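Panon Sideline Scoreboard Controller

The Panon is a tabletop controller for football scoreboards at high school and small college fields. It sets score, down, distance, quarter, timeouts and the play clock from one keypad. The unit works with most Skollthorpe LED boards and, with the adapter cable, older Zhuravel boards.

Power is by AC adapter or internal battery. Run time on battery is 14 hours with the backlight off.

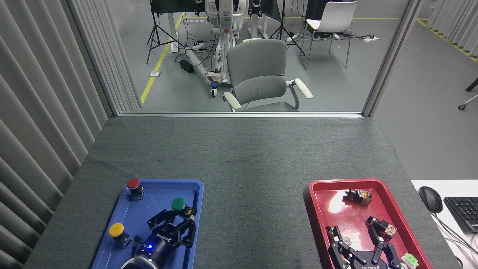
Radio range is 294 yards with a clear line of sight – metal bleachers between the press box and the board will reduce it. Two controllers can be paired with one board, so the play clock can be run from the sideline while the score is kept upstairs. The second unit is sold separately.

Firmware updates load through the USB port. Do not update during a game, as the board blanks until the restart is complete.

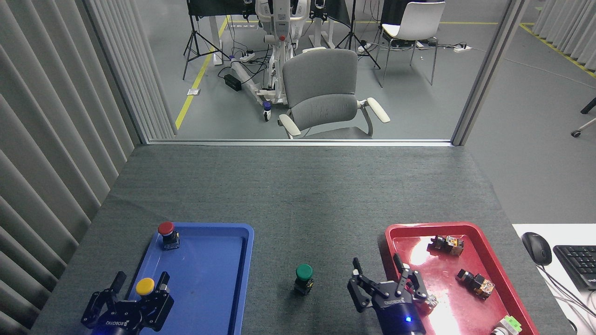 Push-button switches with red, yellow and green caps.

In the box: controller, AC adapter, antenna, keypad overlay for football. Overlays for soccer and lacrosse are optional.
Warranty: 2 years, parts and labor
Ships from: Ernavcombe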